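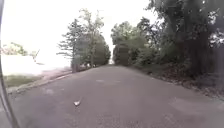 I have been promising to write about the walking for weeks, and every time I sit down to do it the kettle goes on and I end up answering messages instead. So, with a mug already at my elbow, this is how our little robot is learning to follow a path, and what I have been doing with my mornings since January.

The robot is called Thomas. I had nothing to do with the naming, he came to me that way, and by the end of our first morning out I was calling him "he" and saying sorry when I bumped him against the door frame. Nithin Krishnan looks after the learning side of things from the Cemum office, and I look after the part that needs a pair of boots and a hand controller. I steer Thomas along the paths at Pleslow, he keeps a record of what his camera sees and what my thumbs are doing at the same moment, and the two are tied together into what we call a run. Enough runs, the thinking goes, and he ought to be able to look at a path he has never met and make a decent guess at what I would have done with the stick.

We have 116 runs so far. I know that sounds like a lot, and when Nithin first told me the number I was so pleased I rang my sister! But then he went through them and set aside 54 as too much alike, all from the same long straight path with the trees at the far end, driven at the same pace, straight up the middle. I do love that path. It is smooth, it has a kerb down the left side and just bare earth and dead leaves down the right, and on a pale bright morning you can push the stick forward and let your mind wander to what you might have for lunch. Which is rather the trouble, because Thomas was learning from me that the answer to everything is forward.

So now I drive badly on purpose, or at least I begin badly. I point him off towards the verge, start the recording, and then bring him gently back. The recording has to start after the mistake and before the putting right, otherwise he learns the mistake as well, and I spoiled 6 runs in one morning getting that the wrong way round (I was tired, and there was a wasp). The kerb side is easy to judge. The other side is much harder, as the edge where the tarmac gives way to the dirt wobbles about and the leaves drift over it, and I find I can't always say myself where the path stops. Nithin says that is fine and to drive it the way I would walk it, so I do.

Then there is the question of small things lying about. A scrap of paper, a pale leaf, something of that sort. Should he go round it? I would step over it without thinking, and on wheels I would mostly roll straight across, but in the early runs I had swerved for some and ignored others, depending on my mood I suppose, and you can't expect anyone to learn manners from that. We have agreed that anything flat and light gets driven over, and anything with a bit of height to it gets a wide berth. I wrote it on the back of my hand in biro the first day and have mostly kept to it since.

The light is the other thing I never used to notice. Where the sky is very white it spills down over whatever is beside the path, and on the playback there are great patches with nothing in them at all, while under the big trees it is as dark as a cupboard. My own eyes sort this out so quickly that I had no idea it was happening. We are keeping those runs in, glare and all, and I have been asked to do more late in the afternoon, when it comes from the other side.

Next I am to take him over to Briltthorpe, where the paths bend and there are 2 places where they fork. I haven't worked out yet how to show him a fork – do I always go left, or do I do a batch of each and let Nithin label them afterwards? If you have done anything like this yourself, please do leave a comment, I read every one. In the meantime I need new laces, and Thomas needs the mud picking out of his wheels before I put him on charge.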